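Signal delay in a chain of relays: what the length of a nerve fibre costs

Project report, Sterkton College, second-year biology option

1. Background

A nerve signal does not travel along a fibre at one fixed speed. In fibres with a myelin sheath it is renewed only at the gaps between sheath segments, and the time lost at each gap adds up. Our project set out to measure this kind of delay on an electrical model built in the Hoden laboratory.
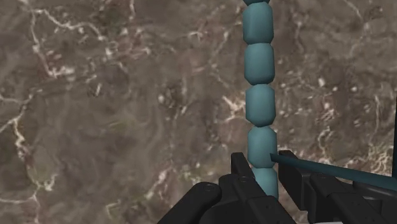
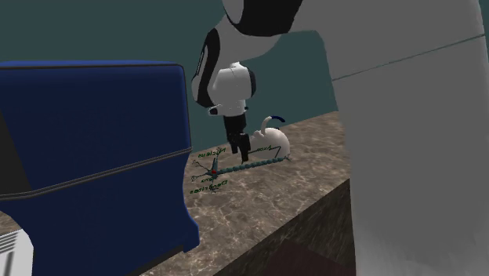
Ogbonna, reading the first draft, objected that a relay chain passes on a signal in one direction only, whereas a fibre stimulated halfway along will conduct both ways. The objection is correct. The model covers normal conduction away from the cell body and nothing else.

2. Method

The model consisted of 19 identical relay stages on a board. Each stage fired when its input passed a set threshold and then stayed inactive for a short period — the equivalent of the refractory period. A pulse was fed into the first stage and timed at the last. Bypass leads allowed the chain to be shortened to 8 stages. We made 160 runs in all, divided equally between the two lengths.

3. Results

Total delay rose with the number of stages, as expected. The delay per stage was slightly larger in the long chain. We put this down to a voltage drop on the supply line, which was not checked until May. In 3 runs the last stage did not fire, and these were left out of the averages.

4. Remaining work

The supply line should be fed from both ends and the long-chain runs repeated. Threshold was kept constant throughout; its effect on delay has not been tested.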